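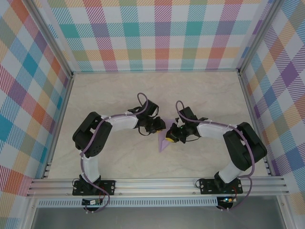 Wonda Character Notes is a plain-text set of entries on the characters in Drelstead, a stop-motion winter special, and its sequel. Each record covers one character: name, role in the story, first appearance, songs, and links to other entries. Jointed figures are described from the shoulder down in the order base, long link, wrist, and the left side is always entered before the right. Narrators are stored as characters only if they appear on screen.

Contents
- 63 character entries
- 400 lines of quoted dialogue, each with a scene reference
- 6 song sheets
- 2 episode summaries

Format
UTF-8 text, one file per character. Fields are separated by a blank line. Empty fields are left in place and marked "none".

Known problems
Salameh the lamplighter has a different surname in the sequel. Both spellings are kept. The entry for Brekex, the ice miller, lacks its second song, which was cut from the broadcast version. Scene references for the sequel follow the longer version.

Maintainer: Zaid Hakim
Last revised 8/28/21. Corrections received after that will go into the October release.

Contact | © Wonda Character Notes | Back to top
2 comments · 6 shares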